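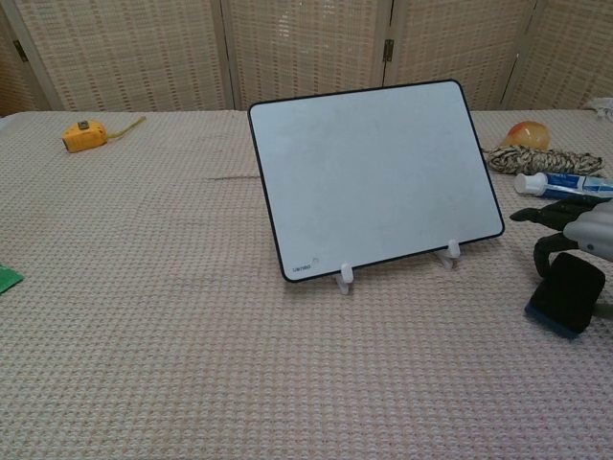

Zemelero, October 13, 2024

# Wiping cell: setup and upkeep notes

Maintained by Lensa Lemma. Gripper section by Raphaël Chauvin.

The old README said this cell was "ready to run out of the box." I have set it up from scratch twice now and would not say that. What follows is what I do, including the parts I doubt.

## What the cell is

One table, one arm with black articulated fingers, a chest-height camera, a small whiteboard on two clip feet, an eraser. The job is to pick up the eraser and wipe the board. The other objects stay on the table as clutter. The folding screen goes along the back and should cover as much of the room as it can.

## Table

- Lay the waffle cloth flat and pull it toward the front edge. Creases come back anyway. Small ones I leave alone.
- Stand the board up last. It leans back on its feet, and the feet only grip the bottom border, so nothing holds the top.
- Keep clutter off the strip between the board and the eraser's start position.
- Put the tape measure back on the far left when you're done with it. It is part of the layout as well as the thing you measure with, which I have complained about before.

The Prulel checklist wants the board square to the table edge. I don't see the point. A slightly turned board is a fairer test, and a policy that only wipes a squared-up board hasn't learned much. Write the angle down if you change it a lot.

## Gripper

Daily:

1. Power off at the wall. The soft stop leaves the fingers stiff and people force them.
2. Brush felt dust out of the finger joints. Dry brush only.
3. Open and close 5 times by hand command and listen. A click at full close is normal on this unit. A click halfway is not.
4. Grip the eraser by its long sides and lift it 20 mm clear of the cloth. Hold for 40 seconds. If it creeps, clean the finger pads before touching any force setting.

Step 4 matters most and gets skipped most. Raising the grip force hides dirty pads for a day or two, then the eraser starts to tilt partway through a stroke and everyone blames the model.

The Chevalier service sheet gives 2,000 cycles between pad changes. Treat that as a guess. It was written for hard plastic blocks, and felt dust is a different problem. I change pads when step 4 fails twice after cleaning. (R.C.)

## Calibration

Run `jimik calib --cell wipe` after anything bumps the arm or the camera mount. Jimik prints PASS very easily. It has printed PASS for me with the camera strap twisted, so check by eye too: bring the eraser up to the lower-right corner of the board and stop short of contact. If the overlay lands on the cloth, calibrate again.

## Known problems

- **Board feet slide on the cloth.** Tape under the feet worked in May and then peeled. Open.
- **Glossy ball throws a highlight.** The object detector sometimes reports it as two things. Turning down the overhead light helps a little.
- **Toothpaste tube gets nudged** when the arm comes in from the right. Check its position between runs.
- **Success label is too generous.** It counts any contact between eraser and board. I would not quote a success rate from this cell until that is fixed.

## Changes

Please log pad changes and calibration runs in `UPKEEP.md`, with initials. "Looks fine" is not an entry.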